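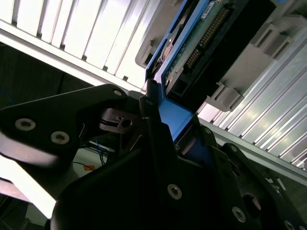
The Jemudmont open day gives members of the public, schools and local employers the chance to see how robots are used in the handling and repair of computer equipment. The main demonstration concerns the drive bay of a computer, and it is run at intervals throughout the day. The drive is carried in a blue plastic caddy, which the gripper holds by its solid lower end, leaving the green circuit board and its connector untouched by the jaws. Visitors are asked to read the answers below before booking. Questions that are not covered may be put to the reception desk on arrival.

Open Days and Visits | Frequently Asked Questions

6 Aug 2024
By the Jemudmont Visits Office

When is the next open day?

The next open day will be held in November. The exact date will be published on the visits page once the programme has been agreed with our partners, Drornent and Hariteck. Those who attended the last open day will be told by email if they asked to be kept informed.

Is there a charge?

Admission is free. A ticket is still required, as the demonstration hall may hold no more than 100 people at one time. Tickets are issued for a morning or an afternoon session. We received nearly 900 requests for the last open day and were unable to meet all of them, so early booking is advised.

What will I see at the drive demonstration?

A robot arm works with a drive caddy at an open computer chassis. Staff explain how the arm is taught its positions, how the grip is set and what the operator does if a caddy does not line up with its rails. Each showing lasts 12 minutes and is followed by questions.

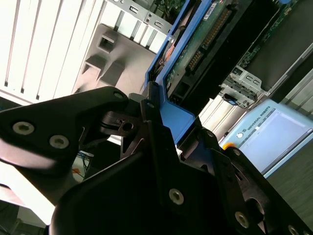

The drive caddy in the gripper, with the Universal Robots teach pendant at the side of the chassis.

May visitors operate the robot?

Visitors may not operate the robot during the main showings. A short supervised session is offered at the Þórarinsdóttir bench, where visitors aged 16 or over may use a teach pendant to move an arm at low speed. Places are given out at reception on the day and cannot be reserved.

Are children admitted?

Yes. Children under 16 must be accompanied by an adult at all times. School parties should apply in writing and state the number of pupils and any access needs.

Do the computers used contain personal data?

No. All drives used at open days are blank and are kept for demonstration only.

May I take photographs?

Photographs for personal use are allowed — flash is not. Please ask before photographing other visitors.

Is the building accessible?

The hall, the café and the toilets are on the ground floor and have step-free access. A hearing loop is fitted in the hall. Seats near the front can be kept for visitors who need them if the office is told in advance.

How do I reach the site?

Bus 83 stops outside the main gate. Parking on site is limited to permit holders and to visitors with a Blue Badge.

What happens if I can no longer attend?

Please cancel through the link in your booking email. Returned tickets are offered to the waiting list — usually on the same day.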